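Clesthorpe open day: an afternoon in the bedding and linen rooms
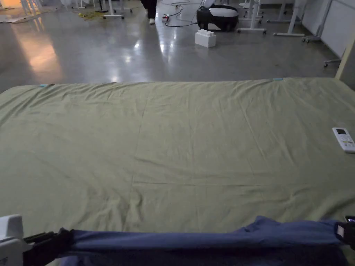 The green sheet spread out in the folding room, with the blue cloth along the near edge.

I went to the open day at Clesthorpe in January, mostly because we buy sheets from them and I wanted to see where they come from. Clesthorpe makes and finishes bed linen for small hotels, guest houses and rental apartments, and once a year they let customers walk through the building. The visit was free. You sign in at the front, get a paper badge and a printed map, and join whichever group is leaving next. I got there a little after noon and was done by four.

Parking first. The lot in front is small and was full when I arrived. There is a second lot behind the loading bays, which the map shows but the signs on the road don't. Use the back one. The walk around the building takes a couple of minutes, and in January you will want a coat for it.

The tour starts in the cloth store. This is a long, cold room with rolls of fabric on racks up to the ceiling, sorted by color and then by weight. Our guide said there were 251 shades on the books, counting the discontinued ones they still match for old customers. Most of what goes out is white, as you would expect. The next biggest group is the greens and grays, which hotels like for throws and for second sheets. I asked how close a match we would get if we reordered a color after a few years. The answer was close, but with no promise, and the advice was to order spares at the start. I wish I had heard that three years ago.

After that you go through cutting and hemming. It is loud in there and they hand out foam earplugs at the door. The cutting table was running fitted sheets while we watched. The hemming line was partly stopped for a thread change, so we saw less of it than the group ahead of us did. The guide showed us two hems side by side, one from the standard line and one from the heavier line called Likanden, and let us pull on them. The heavier one has a double row of stitching at the corners. I could feel the difference in the hand, though I can't say what it would mean after a year of washing.

The folding and finishing rooms were the part I came for, and they are much quieter. The floor is polished gray concrete and shows every bit of lint, so I assume someone sweeps it often. A sage-green sheet was laid out flat over a wide, low surface, and it still had the lines from its last fold in it, one down the middle and one across. There were small pieces of light-blue tape along the far border. A white remote control, the air conditioner kind, was lying on the right side of the sheet, and a length of dark blue fabric was stretched along the near edge.

Those fold lines started a discussion in our group. One couple who rent out a lake house said guests complain about creases more than anything else. The Clesthorpe view is that a crease from folding is a sign of a clean sheet and most people don't mind it, but if you do mind it, there are a few things that help. I wrote them down:

Fold in thirds one way before you fold the other way. A sheet folded straight in half twice gets a hard cross in the middle, right where people look.

Don't stack more than 7 sheets in a pile. The bottom ones press flat and the lines set.

Take the sheet out the evening before you need it and lay it over the bed loosely.

Work from the far side of the bed toward yourself when you smooth it.

I have tried the first one at home since then. The middle line is gone, but you get two fainter lines instead. I think it looks better – my husband can't tell.

There was also some talk about dark colors next to light ones. The recommendation was to wash any dark blue or black piece twice on its own before it goes near a pale sheet, and to keep them on separate shelves for the first month. They do a rub test on each dye lot with a white cloth, and a board on the wall had several of these test cloths pinned to it with the lot numbers. One of them was lot 2466, a navy that had been sent back to the dyer. The stain on the white cloth was plain to see from across the room. I liked that they left it up.

From folding you go to packing. Sets are banded with a paper strip and then go into a cardboard carton with no plastic, except for export orders. We saw the label printer and the scale. The person at the bench let anybody who wanted to try banding a set. It is harder than it looks to get the strip straight, and mine had to be redone.

The last stop is a showroom where a few suppliers have tables. Zusero had mattress protectors, including a quiet one that didn't crackle when I leaned on it. Weerasinghe had woven throws and table runners, with very nice edges, at prices that are too high for us. I took a swatch card from each. Coffee and a plain sponge cake were set out at the back. The coffee was weak but there was plenty of it.

A few practical notes if you plan to go next year:

Ask for the long route at the sign-in desk. The short one skips the cloth store and the test board.

Wear flat shoes. The concrete is hard on the feet, and you stand for most of the 2 hours.

Bring a sample if you want something matched. They had a light booth in the showroom and did mine while I waited. It came back as a discontinued green, with the closest current shade written on the back of the card.

Seconds are sold from a room beside the exit. Most have a small flaw in the hem. Flat sheets were nearly gone by the time our group came through, but there were plenty of pillowcases left, and a bin of fitted sheets in odd sizes that nobody in our group wanted. Cards are accepted, and they will hold your bags at the front if you want to go back for another look.

I bought four pillowcases and a fitted sheet for the spare room. The sheet had a crooked label and nothing else wrong with it that I could find. I have also put in an order for extra sheets in our green while they still have the cloth, and the office said to expect a delivery date by email.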